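Lista: iluminacion-interior
Asunto: Re: Sombras duras en vitrinas con temperatura de color mixta
Hora: 9:40

El mensaje anterior decía:
> En la tienda de Lagos medimos 400 lux en el estante
> superior y bastante menos en el inferior. ¿Conviene
> subir el flujo de la tira Meker o añadir otra?

Añadir otra. Subir el flujo aumenta el contraste entre niveles y no corrige el reparto. En Wendley montamos una tira vertical en cada montante delantero, con 5 cm de retranqueo, y la diferencia entre baldas bajó al 13 %.
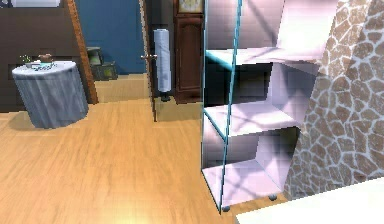 Sobre el driver: el Gunda regula bien hasta el 5 %, pero por debajo parpadea. Si el cliente pide escenas nocturnas – en Lagos las pedirán – hay que especificar otro modelo desde el principio.

Falta un dato en la consulta: ¿la medida de 400 lux es horizontal o vertical? Para producto expuesto de pie interesa la vertical.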